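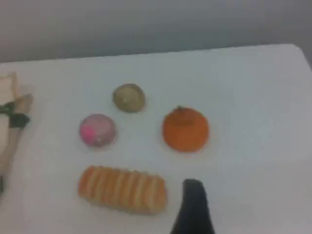 Four pieces of toy food, ready to order.

Call for participants: Playing Store, a Velton memory project

Did you ever run a restaurant from under the dining table? Sell your brother his own shoes? Charge the neighbors two leaves and a pebble for a mud pie? If so, we would love to hear from you.

Playing Store is a new oral history project from the Jaseo Center in Velton. We are collecting memories of make-believe stores, kitchens, hospitals, schools, post offices and anything else children have set up and run for themselves. We want to record 60 people of all ages who grew up anywhere in the world and live in or near Velton now. The recordings will become a listening archive at the center, a small traveling exhibit and (we hope!) a printed book that goes out free to local schools.

We started with a handful of trial interviews in January and have been grinning ever since. One man told us about a bank he ran with his cousins behind a chicken house, with interest paid in marbles and a strict lunch hour. A woman who grew up over her parents' bakery never once played bakery. She played dentist. Two sisters recorded together and could not agree on who had been the boss of their beauty parlor, and by the end of the hour they were still going at it, so we have booked them a second session.

Who we are looking for

You need to be 13 or older. There is no upper limit, and we would be especially glad to hear from people over 80. You don't need a good memory for dates, a tidy story or any experience of being recorded. Plenty of people tell us "I don't think I have anything" and then talk straight through the break.

We would also like to hear from:

Parents and grandparents who were roped in as customers
Teachers and child care workers, past or present
People who made or mended play things for children, from cardboard cash registers to knitted fried eggs
Anyone who played in a language other than English

Interviews can be held in English, Spanish or Twi. If you would be happier in another language, tell us when you write and we will try to find an interviewer. You can bring a friend or a family member along, and pairs are very welcome.

What taking part involves

A short phone call first, so that we can say hello and you can ask whatever you like. Then one recorded conversation of up to 60 minutes, either by video call or in the Ofori Room at the center, which has a big window that opens and enough space for everyone to sit well apart. Masks are worn inside the building, and the interviewer will sit behind a clear screen. If you would rather talk from your porch, ask us – we have done two that way already and the birdsong is lovely on the tape.

Your interviewer will be Salamatu Appiah or Declan Corrigan. Salamatu leads the project and spent years recording farm families before she came to us. Declan looks after the sound and will fuss over the microphone for a while before you begin. They work from a loose list of questions, which we can send ahead if that helps. Some favorites from the list so far:

What did you use for money?
Who was allowed to play, and who wasn't?
What did you use when you didn't have the real thing?
Did any grown-ups know about it?
How did the game usually end?

After the recording you will get your own copy, along with a typed transcript. You can ask us to take out anything you don't want kept, and you have a month to think it over. You can use your full name, your first name only, or no name at all. Participants under 18 need a signed form from a parent or guardian, and an adult must be in the house or at the center during the interview.

Objects and snapshots

If you still have something from your games, we would love to see it. Menus in crayon, price tags, a toy telephone, a doctor's kit with half the tools missing, tickets to a puppet show that may or may not have taken place. We will photograph it and hand it straight back to you. Objects are not required, though, and most of our trial group had nothing left but the story.

We are happy to have old family snapshots too. Please bring prints and don't mail them, as we can't promise to keep them safe in the post. Scans by email are fine at any size.

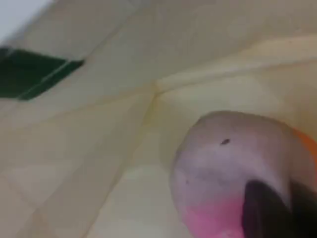 Creases and folds in a pale sheet.

One part of the exhibit will be all about dens and hideouts, so please tell us about those as well. Bedspreads over chairs, the gap behind the couch, a refrigerator box that lasted a whole summer. We want to know how you got in, what you kept inside and what the password was, if you can be persuaded to share it.

Payment and costs

Each person who records an interview receives a $60 thank-you payment, by check or gift card, on the day. Pairs are paid as two people. We can cover bus fare or parking, and we can arrange a ride for anyone who finds travel hard. The Ofori Room is on the first floor with step-free access from the Skusov Street entrance, and there is a hearing loop.

If you are more of a writer than a talker

You can still take part. Send us your memory in 200 words or fewer, typed or by hand, and we will read every one. A selection will be read aloud for the archive, by you if you are willing. Written pieces aren't paid, but everyone who sends one will be invited to the opening of the exhibit and will get a copy of the book if it goes ahead.

How to sign up

Call the Jaseo Center front desk and ask for Playing Store, or pick up a form from the rack by the Skusov Street door. Tell us your name, the best way to reach you, and one line on what you played. One line really is plenty! "Shoe store, garage, with my aunt's hats" got somebody a phone call the same afternoon.

Sign-up for the first round of interviews closes on March 2, 2021. A second round will follow later in the spring, and anyone we can't fit into the first will be offered a place in it before we advertise again.

Questions about access, languages or forms for younger participants should go to Salamatu. Questions about sound files, scans or borrowing a headset for your video call should go to Declan, who has a drawer full of them.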